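Drerkmont Alliance

The Drerkmont Alliance is a centre-right electoral pact in the Drerkmont region, made up of the Rural Union and the smaller Civic List. It was formed ahead of the regional election of May 7, 2019, and has governed the region since then, at first alone and later with outside support from two independents.

Background

The Rural Union had been the largest party in the regional assembly for three terms but had never held a majority. Its leader, Debashish Howlader, governed with the Liberals until the previous December, when the two parties fell out over the funding of district hospitals. The Liberals left the cabinet and Howlader continued at the head of a minority administration.

Talks with the Civic List began shortly afterwards. The List had been founded by Brittany Marchand, a former mayor of Lusine, and drew most of its support from the towns along the northern border. Its programme called for lower business rates, a cap on the number of regional ministries and tighter rules on public contracts. The two parties disagreed on farm subsidies, and the final agreement left the matter to a free vote.

Formation

The pact was signed in Lusine town hall. Under its terms the parties ran joint candidates in all 50 constituencies, with the Civic List naming the candidate in 6 of them. Howlader was put forward as head of government and Marchand as his deputy. Each party kept its own membership, accounts and conference.

Part of the Rural Union opposed the arrangement. Dinesh Mridha, then chair of the assembly's budget group, argued that the List had been given seats it could not have won alone. He stood as an independent in Nerkusetti and was expelled from the party.

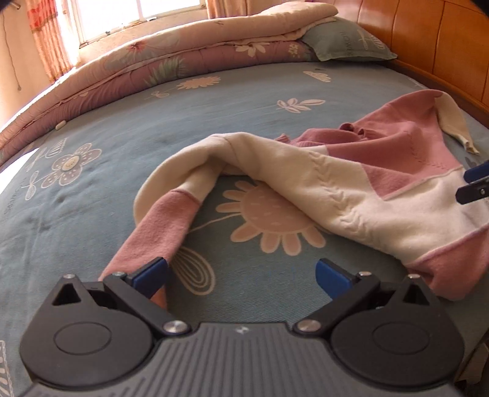
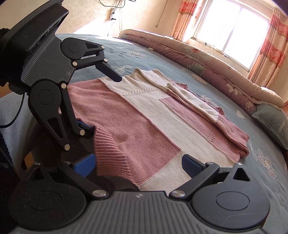
2019 election

The campaign was fought mainly on hospitals, road repairs and the future of the textile mills at Rathnayake, where several employers had moved production abroad. The Alliance promised a regional loan scheme for small manufacturers. The Social Democrats, led by Shahnaz Ekanayake, proposed that the region buy a stake in the mills directly.

The Alliance won an overall majority. Its narrowest victory was in Rathnayake East, where it finished 885 votes ahead of the Social Democrats after a recount. Mridha held Nerkusetti with an increased share of the vote. Ekanayake resigned as party leader the following morning and was replaced by Jamila Herath.

In government

The first Howlader–Marchand cabinet reduced the number of ministries and reopened the hospital funding formula, which now gives more weight to distance from the nearest emergency ward. The loan scheme passed in its first session, although take-up was lower than planned and the fund was later merged with the regional development bank.

Relations between the partners became strained over farm subsidies. In the free vote, most Civic List members sided with the opposition and the bill was lost. Two Rural Union members later left the group to sit as independents, costing the Alliance its majority. They continued to back the government on budget votes under a written agreement.

Organisation

The Alliance isn't registered as a party and has no individual members. Decisions are taken by a joint council on which the Rural Union holds two thirds of the places. Candidates appear on the ballot under the Alliance name, with the initials of their own party in brackets.

See also

Politics of Drerkmont
Rural Union
Lusine town hall agreement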